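Startseite | Artikel | Zufälliger Eintrag | Register A–Z | Hilfe

Urkik (Software)

Urkik ist ein Programm zum Schneiden, Sortieren und Ausgeben privater Videoaufnahmen. Es wird von der Firma Adugna mit Sitz in Stullitz entwickelt und richtet sich laut Handbuch an »Anwender ohne Vorkenntnisse und mit wenig Geduld«. Das Handbuch umfasst 159 Seiten.

Name

Die Herkunft des Namens ist ungeklärt. Der Hersteller hat im Lauf der Jahre zwei Erklärungen veröffentlicht, die einander ausschließen. In der Anwenderschaft hat sich eine dritte durchgesetzt, nach der es sich um das Geräusch handelt, das ältere Festplatten beim Export von sich gaben.

Entwicklung

Urkik entstand als Beigabe zu einer Steckkarte, mit der sich Videokassetten überspielen ließen. Die Karte verkaufte sich mäßig und verschwand bald aus dem Handel, das Programm blieb. Mit Version 2 kam eine Zeitleiste hinzu, mit Version 3 eine zweite Zeitleiste, deren Verhältnis zur ersten in mehreren Rundschreiben erläutert wurde. Version 4 führte die beiden wieder zusammen -- ein Schritt, den Adugna als grundlegende Neuerung bewarb.

Die Oberfläche wurde in Osteston gestaltet, wo der Hersteller eine kleine Zweigstelle unterhält. Von dort stammt auch das Dialogfenster »Wirklich nicht speichern?«, dessen Schaltflächen »Ja« und »Nein« bis heute Anlass zu Supportanfragen geben.
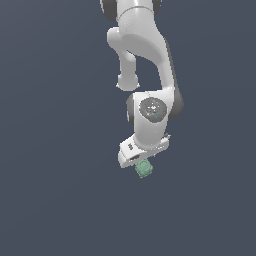 Weißer Roboterarm vor blaugrauem Hintergrund, Computergrafik

Funktionen

Das Programm liest die gängigen Aufnahmeformate und einige, die außer ihm kaum noch jemand liest. Ein Projekt darf höchstens 100 Spuren enthalten. Mitgeliefert werden 536 Überblendungen, darunter Jalousie, Buchseite und Seifenblase; in der Praxis wird überwiegend der harte Schnitt verwendet. Die automatische Musikauswahl richtet sich nach der Länge des Films, dessen Inhalt bleibt unberücksichtigt. Hochzeiten und Beerdigungen gleicher Dauer erhalten daher dieselbe Begleitung.

Beim Export schätzt Urkik die verbleibende Zeit. Die Schätzung wird laufend angepasst, meist nach oben.

Rezeption

Fachzeitschriften lobten den niedrigen Preis und die Stabilität der Kassettenübernahme, bemängelten aber die Farbkorrektur, deren Regler »Wärme« in früheren Fassungen auch die Lautstärke veränderte. Der Fehler wurde in einem März-Update behoben. Nach Protesten einzelner Anwender lässt er sich in den Einstellungen wieder zuschalten.

Das Anwenderforum zählt 2470 Mitglieder. Der längste Diskussionsfaden gilt der Frage, ob man auf Version 5 warten solle.

Siehe auch: Videoschnitt, Überblendung, Zeitleiste

Artikel drucken | Per E-Mail versenden

Kontakt | Impressum | © Redaktion des Softwarelexikons | Nach oben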